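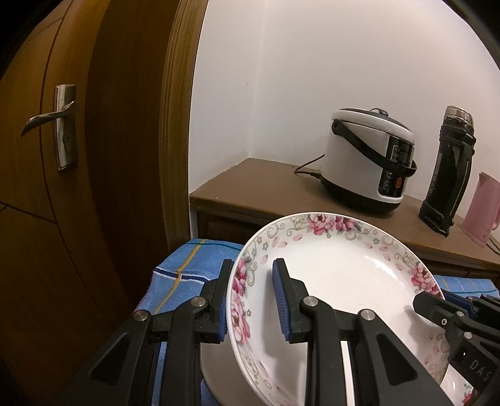
Gripper lets go of plates after 200 cycles

mevport_bench
28 February 2019
Fingers pinch the rim fine, then the left one drifts open and the plate drops. Two broken so far. No error in the log.

hakim282
Check the pivot screws. Ours at Staltden backed out the same way.

slowaxis
I doubt it's the screws. Sounds like worn pads. Swap them first.

hakim282
Worn pads slip. They don't open the finger.

mevport_bench
One screw was loose by half a turn. Tightened it, running again with a steel plate.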